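Week 4 handout: Load paths in the shoulder girdle
Unit notes, Occupational Biomechanics. Tutor: Ecaterina Ene

4.1 Recap
Last week we treated the upper limb as two rigid links. The moment at the shoulder is the sum of each segment's weight multiplied by its horizontal distance from the joint, plus any load in the hand. Segment masses come from the tables in the course reader. Use the same tables for the worksheet so that answers can be compared.

4.2 Reach and moment
Take a hand load of 11 N held at a horizontal distance of 60 cm from the shoulder. The load alone contributes 6.6 N m. Halving the reach halves that contribution. The arm's own weight must then be added, and for light tools it is usually the larger term. Students often leave it out.

Static holding is treated separately from lifting. Blood flow in a contracted muscle falls as the contraction force rises, so a small moment held without a break can be more tiring than a larger one applied briefly.

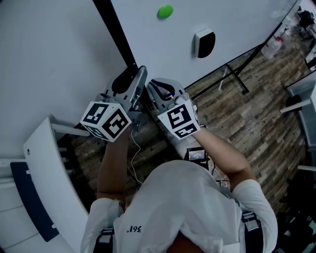 Figure 4.1. Both arms forward of the trunk, a tool in each hand, with straps over the shoulders.

4.3 Straps and trunk loads
A strap over the shoulder applies pressure to the upper trapezius and the clavicle. Mean pressure is strap tension divided by contact area; peak pressure is higher and occurs where curvature is greatest. Widening the strap lowers the mean but may leave the peak unchanged if the edges lift. A hip belt moves part of the load to the pelvis - see the worked problem in Adomaitis, chapter 3.

4.4 Worksheet
Problem 1. Repeat the calculation in 4.2 with the elbow flexed at 90 degrees and the upper arm vertical.
Problem 2. A strap carries 800 N/m of tension per unit width at the crest of the shoulder. Taking the local radius of curvature as 5 cm, find the contact pressure in kPa. Neglect friction.

Show units at every step. Worksheets go in the box outside room 901 before the March tutorial.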